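From: Percy Tamayo
To: handheld-practice list
Subject: Re: Draft rules for recording in shared rooms

Eliécer, thanks for sending the draft. I read it twice and have comments on sections 2 and 6. The rest can go out as it stands, as far as I'm concerned.

Eliécer Yupanqui wrote:

> All, the draft is attached. Section 2 covers people who are in the
> room while someone is recording with a hand-held gripper. Section 6
> covers marker cards and labels. I left consent as a single line:
> "Everyone present should be informed." Rengifo wants it stronger,
> Tromby wants it left alone. Please say what you would change, and
> give me wording I can paste in.
>
> I also need a view on mirrors. Draltent's rule is to cover them or
> skip the room. I think that is too strict for furnished rooms.
>
> Eliécer

On the consent line, "informed" is too weak. A sign on the door meets it, and people walk past signs. I would write: "Each person who may appear in a recording is told in person, before recording starts, and agrees. A person who comes in later is told before the operator turns toward them." The second sentence matters more in big open rooms, where someone can be standing by a far door and still be in view.

On mirrors, I agree with you that covering them all is too strict. But the draft has to say something, because a mirror brings in people the operator isn't facing. A person with their back to you can have their face on the record anyway. Proposed wording: "Before starting, the operator checks mirrors and glass doors from the working position. Anyone who can be seen in them counts as present."
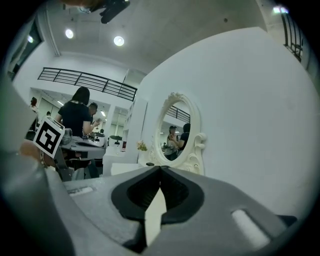
Astside, 20/05/2021

Notes on section 6, written at the site so the wording matches what operators deal with.

6.1 says the marker card must be "flat and square to the tool." I would drop "square." Ours is mounted on the left side and sits at an angle. What the rule should ask for is a card that is fixed, has its full white border, and is not bent. If the angle changes between sessions, the operator writes it down and runs the calibration again.

6.2 on labels: please say that no label may carry a person's name. A tool number is enough.

6.3 says ceiling lights should be "even." Most of us can't change the lights in a room we share. I suggest: "Note which lights are on and whether daylight enters. Do not change either during a session."

One thing is missing. The draft has no rule on deletion. We had 3,000 clips in the August set, and when a person asked to be taken out, it took us 4 days to find every one they were in. If the room and the people present are logged per session, that search gets much shorter. I'd put it in section 2, after the consent line, and make the log required.

I have no view on the file naming appendix. Rengifo should check it against what they use now.

Percy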